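Sharing the Work of a Home
Speaker notes, family relationships evening, Bemdale
Speaker: Rodica Grecu
Handout text: Aurel Enache
Given 2018-10-28

Opening

Good evening, and thank you for coming. My subject is the division of work within a household, and the way in which couples speak to one another about it. I have been asked to leave time for questions, so the talk itself will be fairly short. The handout on your chairs contains the exercise we will use in the second half.

(Wait for the side door to close before going on.)

I should say at the start that I do not intend to tell any couple how their work ought to be divided. Households differ. In some, one partner works long or irregular hours. In others there are small children, an elderly parent, or an illness. A division that would be unfair in one home may suit another very well. My concern tonight is with how the arrangement is reached and whether it can be changed when circumstances change.

Part one: Arrangements that were never made

Most couples, when asked how they came to divide their work, cannot say. One person began paying the bills because the first bill came addressed to that person. One person cooked on the first evening in the new flat and has cooked ever since. There was no discussion, and at the time none seemed to be needed.

Such habits may serve a couple for years. Difficulty tends to come at a point of change: a new post, a birth, a move to another town. The old habits stay in place while the life around them is altered. One partner begins to feel overburdened and the other does not know it.

(Pause. Ask for a show of hands: who has changed address or job since they set up home together? Do not ask for details.)

I would ask you to think of one task in your own home which you carry out regularly, and which you do not remember agreeing to. Please keep it in mind. We shall come back to it.

Part two: Seen and unseen work

It is useful to separate the doing of a task from the minding of it. Taking a child to the dentist is one piece of work. Remembering that the appointment is due, ringing the surgery, writing it down and finding the letter on the day are further pieces, and they are often done by the same person without remark.

When one partner says, "You only had to ask," the offer is usually sincere. It does, however, leave the minding where it was. The person who must ask is still the person who must notice. I suggest that couples who hand over a task hand over the whole of it, including the planning, and then allow it to be done differently from before.

That last point is harder than it sounds. A partner who has taken on the weekly shopping and is corrected on every item will soon give it back. If the standard matters, discuss it once, beforehand and calmly. If it does not matter very much, let it go.

(If time is short, leave out the next paragraph.)

A couple I met in Strachan had argued for years over the ironing. When they finally sat down to talk about it, they found that neither of them cared whether the sheets were ironed. Each had believed that the other did. They stopped ironing sheets, and had a little more time on the evenings when it used to be done.

Part three: Choosing the time to talk

Many conversations about housework begin at the worst possible moment, with one person standing at the sink and the other sitting down. By then the speaker is already tired and the listener hears an accusation. Very little is settled in this way.

I recommend a regular conversation of 16 minutes, once a week, at an hour when neither partner is hungry or about to leave the house. The length is deliberate. It is long enough for one subject and too short for a full review of the marriage. Set a timer if you wish. When it rings, stop, even in the middle of a disagreement, and write down where you had got to.

Three rules are printed on the handout. Speak about the task before you speak about the person. Avoid the words "always" and "never". End by naming one thing that the other has done during the week for which you are grateful. Couples sometimes find the last of these awkward at first, and I would ask you to keep it all the same.

(Allow two minutes for people to read the handout.)

Part four: The exercise

Please work in your couples. Those who have come alone may work on paper and take the sheet home. Take the steps in order.

1. Each partner writes, without conferring, a list of the tasks done in the home on an ordinary working morning, from waking until the door is shut. Include the small ones. Breakfast alone may hold several. 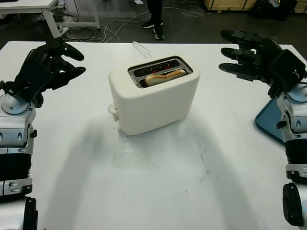 2. Exchange lists and read in silence. Mark any task on your partner's list which is missing from your own. Do not dispute it at this stage.

3. Beside each task, write who does it and who remembers it. These may be different people.

4. Choose one task to change hands for the whole of next March. It is better to choose something modest. Agree what "done" means, and write it in a single sentence.

5. Agree when you will discuss how it went. Put the date in both diaries.

(Walk between the tables. Answer questions quietly, and do not read anyone's sheet unless invited. Call time after seven minutes.)

Part five: When agreement is not reached

Some of you will not agree this evening, and I would not wish anyone to go home discouraged by that. A disagreement over a small task can stand in for a larger one, about respect, or money, or whose rest is thought to count. Where the same quarrel returns week after week, it may help to speak with a trained counsellor. There is no need to wait until matters are serious.

Where there is fear in a home, the exercise is not suitable, and I would ask you to speak to me privately, or to your doctor.

Closing

Please recall the task I asked you to keep in mind earlier. If you are content to go on doing it, I hope that you will at least mention it to your partner on the way home. If you are not, it may be the subject of your first conversation.

Spare handouts are on the table by the door. Mr Enache will collect the pens. I am now glad to take questions.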